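3.2 Floor boundaries and the parked arm

Print this page | E-mail this page

The site rules adopted at Trarkina in September set out where a mobile manipulator may stand, how far its arm may reach while the base is at rest, and who may enter the area marked for it. They were drafted by Pentti Hyvönen and revised after 19 weeks of use. This section deals with floor boundaries, as these gave rise to most of the queries logged during the study period.

Under the earlier practice, inherited from Plalteck, a boundary was treated as a limit on the wheels. An operator was in order so long as every wheel stayed on the correct side of the line. The revised rule applies to the whole machine. Chassis, housings, cables and hand are each considered when a position is judged, and an overhang is recorded as a crossing even where the wheels are well clear. Of the 174 entries in the log, the greater share concerned overhang of this kind. 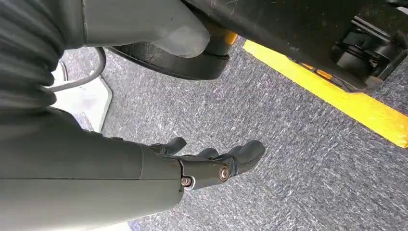

Figure 4. Open hand held low over carpet, with a yellow floor line passing beneath the edge of a black chassis.

Jouko Karppinen objected at the review that a rule covering overhang would make the marked areas at Gorkell too small to work in, and asked that operators be allowed to lift the arm over a line provided the hand was empty. The request was declined in part. An empty hand may still strike a foot or catch on a cable, and the revised text makes no distinction between a hand that is carrying and one that is not. It does permit a crossing where a second person is watching the far side and has said so aloud.

Three further provisions follow from this. Floor lines must be of a single colour throughout a building and must be replaced when an edge lifts. The arm must be brought to its rest position before the base is moved, and the operator must look at the floor beneath the hand before doing so. Any cable that hangs outside the arm's covering must be checked at the start of each shift - the check is made by hand, with drive power off.

At Odoi the same rules were applied on hard flooring. Lines there wore more quickly under wheel traffic, and the site moved to painted markings after 2 replacements. The cost, 4,000 in local funds, was met from the maintenance budget. We make no recommendation between tape and paint, provided the line can be read from a standing position at the controls.

Shares: 19 | Comments: 2

Comments

M. Hyland
We tried the whole-machine rule at our centre and had to redraw nearly every bay. It was worth doing, but allow time for it.

Graeme
Does the second person need to be trained on the machine, or just able to call out? The wording could be taken either way.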